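Work with us > Open positions > Kitchen and front of house

About | Our food | Catering | Jobs | Contact

Morning Prep Cook, Maes Community Kitchen, Gisov

Maes is looking for a morning prep cook to join our small and rather talkative kitchen on Gumon Street. We make lunches for the neighborhood and for two schools up the hill, some 230 meals on a regular day, and we'd love to have one more pair of hands who enjoys an early start and a big pile of onions!

You'd come in at six, put the soup stock on, and work through the vegetable list with the rest of the morning crew until lunch goes out. After that we all sit down and eat together - please do stay for that part, it's the best half hour of the day.

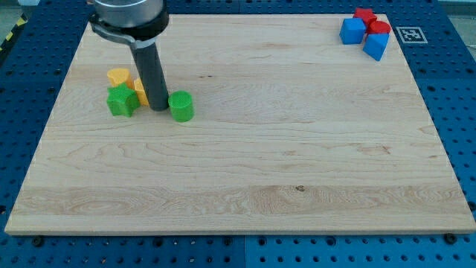
Maple cutting board with a small dark knot in the grain.

You don't need a cooking diploma. We care much more that you're steady with a knife, kind to people before coffee, and happy to wash up when it's your turn (we all take turns, the head cook too). If you've cooked for a big family or a church supper, tell us about it.

The job is 25 hours a week, with paid vacation and a bus pass on the Esex line. We can help a little with moving costs if you're coming from farther away.

To apply, send us a short letter and the name of a dish you like to make, or drop it off at 138 Gumon Street by April 8, 2026.

We use cookies to remember your settings. Accept | Manage choices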